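Subject: Re: [housekeeping-ops] Liner sizing for in-room bins, round stock
29/08/2026

> We are switching the Veltwood rooms to the Rivent 301 liner next month.
> The spec sheet gives flat width only. Does anyone have a working rule
> for round bins? Ours slip down inside after the first day.
> Also, is it worth paying for the heavier gauge?

Flat width is the right number to start from. A liner laid flat and opened out has a mouth circumference of twice the flat width. Measure around the outside of the rim with a tape, halve it, and add a small margin for the fold. A mouth much larger than the rim is what lets the bag slide down.

Our rim measures 1015 mm, so the minimum flat width is just under 508 mm. The old Tarko liners were well over that and we had the same slipping — a knot at the rim fixed it but added time to every room.
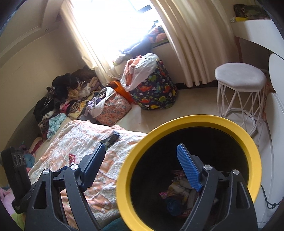 Round bin with yellow rim, bedroom.

On length: bin height, plus half the base diameter, plus an overhang of roughly 300 mm if you tie off by hand. Less is fine if the bag is only lifted and emptied.

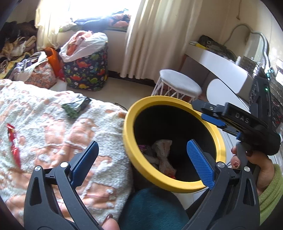 On gauge, I would stay with the lighter one for bedrooms. The contents are dry and weigh very little. Bathrooms and pantry areas are a separate case, and at the Chiba site we keep two gauges on the cart for that reason. Order a sample case before you commit — the printed widths vary between batches.

2 replies · 0 shares
Last updated: January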